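Categoría: Robótica educativa / Trabajos de estudiantes
Proyecto Sikeo, 6 de junio de 2020

3.2 Tarea de envasado

El taller Kamine eligió una tarea que cualquier niño resuelve sin pensar: meter una bolsa de aperitivos en una tarrina. Los seis estudiantes grabaron 400 demostraciones con pinza de mano – la merienda, por fortuna, no figuraba entre las variables del estudio. La figura 2 muestra una de ellas, con la bolsa entrando en diagonal.

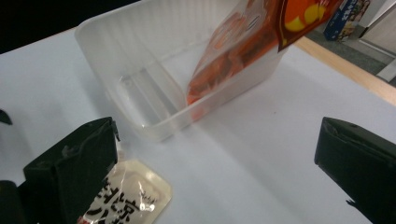

Figura 2. Bolsa y recipiente translúcido; sobre la mesa, un sobrecito de condimento.

3.3 Criterios de anotación

Cada demostración se recortó a 30 segundos. El plástico brillante confundió al detector y también, en menor medida, a los anotadores. Los desacuerdos se resolvieron con el protocolo Varnholm – es decir, discutiendo hasta la hora de cierre.

Contacto: taller Kamine | © 2020 Proyecto Sikeo | Volver arriba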